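3.2 Collecting demonstrations with hand-held grippers

We started out driving the arms by remote control, and it worked, but it was slow going. Opening a drawer, a job any of us can do without thinking, took careful steering and a lot of patience. So for the Erden task set we moved to hand-held grippers, and the change was a delight! The person showing the task simply holds one gripper in each hand and does the work with their own arms, at close to their natural pace. Coded markers on the grippers let us recover the path of each one from the head view, and those paths are what the policy learns from.

Drawers became our favorite test case. They are shallow, the walls get in the way, and the gripper has to come in from above at a useful angle. Figure 4 shows a moment from one of these demonstrations.
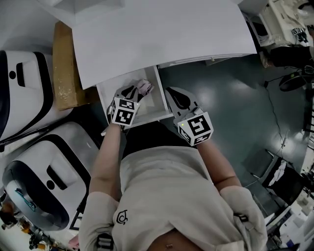 Figure 4. Drawer task, head view. The left gripper holds a small object inside the open drawer; the right gripper is just outside it.

Each demonstrator recorded 40 runs after a short practice period, giving us almost 200 usable runs for the drawer task alone. Stella Mushi recorded the first batch and Wycliffe Kombo checked the recovered paths by eye, throwing out any run in which a marker was lost for too long. We were happily surprised by how much variety came in for free: people reach in at different angles, pause in different spots, and fix small slips on the fly (we kept the slips, and we are glad we did). Remote control rarely gave us that kind of rich, messy motion. The same recording setup was used without changes for the Owino tasks described in Section 4.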